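Home | Storage | Packing | Gift Boxes | Help | Contact

Packing small things: your questions

Print this page | E-mail this page

Last updated 15/09/2013

These are the questions we get most often about sorting and boxing up small household items: pouches, masks, jars, cloths, cords and the rest. If yours is missing, use the contact form.

Where is the best place to sort everything?

Anywhere flat that you can walk round. A made bed is good for the first sort, and a table is better for the second. Put a plain sheet down first if the bedspread is dark or heavily patterned, or small beads and clips will vanish into it. Keep the open box in the middle and work outwards from it.

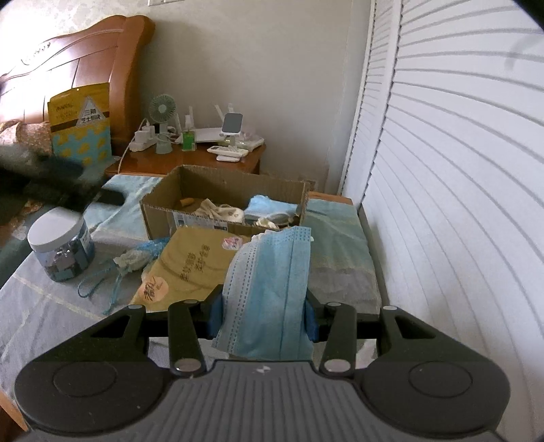 Sorting on the bed, with the open box in the middle and a folded towel to the right.

Should I fold the flaps in or out?

Out. Flaps folded in take up room and catch on cloth. If they keep springing up, tape them to the sides and peel the tape off when you are ready to close the box.

What goes in first?

Folded cloths and towels, laid flat. They make a soft base and stop jars from knocking on the bottom. Jars and bottles go next, standing up, with the lids checked. Pouches and paper bags go on top. Masks and anything else that creases should be the last thing in.

Can I put clean face masks in with other things?

Yes, but give them their own bag or a canister with a lid. Fold each mask along its pleats with the ear loops tucked inside. Loops left hanging will hook round cords and drawstrings, and you will pull out three things when you wanted one. Throw away any that have been worn.

How do I stop drawstrings from tangling?

Pull the pouch closed, wrap the cord twice round the neck and tuck the end under. If the cord has beads on it, put the beads inside the pouch before you close it. Very long cords can be tied in a loose bow. Don't knot them tightly, especially on lace, which tears at the channel.

Is a clear canister better than a box?

It depends how often you open it. We use clear canisters for things wanted every day and cardboard for things that are going away until February. A canister wastes space on a shelf because it is round. The Lollix range comes in a squarer shape, but the lid is stiffer.

What about woven bags and raffia?

Don't flatten them. Stuff the bag lightly with tissue or a clean cloth and lay the tassels along the side. Woven pieces can be put on the table next to the box while you decide, and they should go in last if they go in at all. Many people end up carrying them separately. 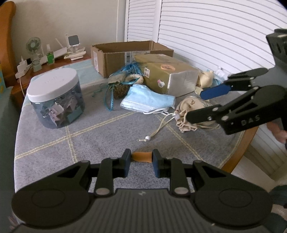
Do I need to label every parcel?

Label the box, and label any parcel you can't see into. A round sticker with a word or two by hand is plenty. Stick it near a corner so it doesn't get covered by tape. If a bag already has printing on it, put your sticker on a plain part.

How much should a box weigh?

We stop at 5 kg for a box of small items. Jars add up quickly. If it goes over, take out the jars and start a second box.

Do you sell the boxes singly?

No. The small Musteck box comes in packs of 52, flat. Broken packs are sometimes sold off through the Šimkus shop, and there is no list of these online.

Recent questions

Storing towels in a damp room
Which tape for cardboard?
Removing sticker marks from glass
Clulumance pouches: sizes and colours
Washing cotton drawstring bags

Print this page | E-mail this page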